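Can a machine tidy the kitchen yet?

Our group at Premari visited the Tisis workshop on Sunday, July 7, 2024, to see how far household robots have come. My short answer is: they are closer than in January, but I would not give them my kitchen.

The chore of the day was a cloth and a tray, next to a toaster oven.

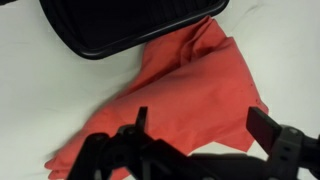
Soft things remain the difficult part. A tray keeps its shape, and a cloth has a new one each time you drop it. Lenuța Tănase keeps the log there, and she counted 102 good folds in 400 tries - for a towel that my son folds badly but always.

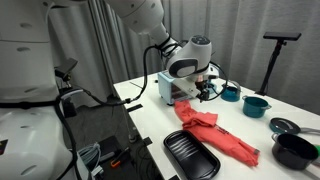 Reet Tamošiūnaitė wrote to us after reading the draft that we judge too hard. She would accept a slow robot, if it works at night and wipes the counter before breakfast. The next visit is open to 2 more members.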